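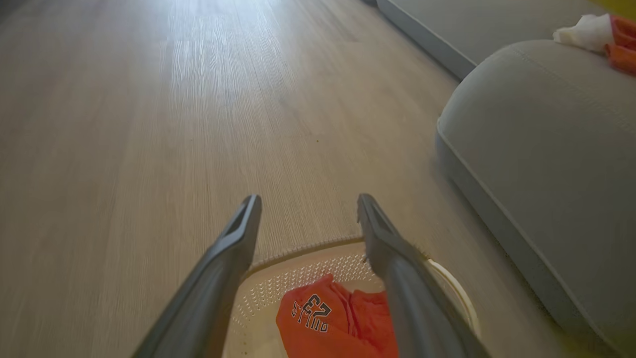
Orkel is our two-arm kit for household work, sold by Ciretari from December. In this gallery it is tidying clothes into a basket next to a sofa. The kit comes complete with two arms, grippers and 24 months of support.

## Holding soft things

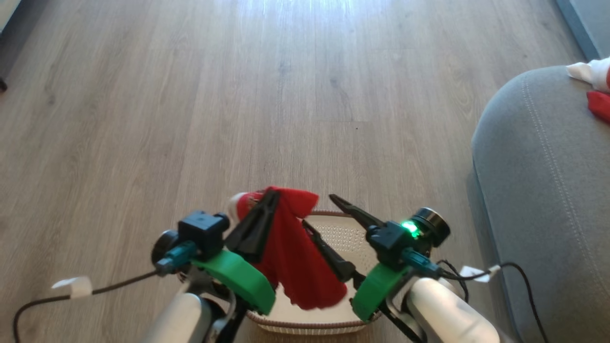 ## Open on one side

The left gripper holds the Santa hat near its brim, over the basket, while the right one keeps its jaws wide. Thin fabric is a good test for the fingers – it folds in every direction.

## Clothes in the basket

A red garment with a white cloth on it, in a basket with two handles. 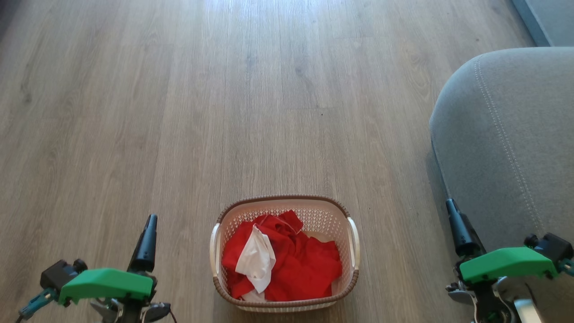
The same fingers are used for all clothes, and a spare pair costs 50 euros. For a demonstration, please write to Florence MacDonald at Ciretari.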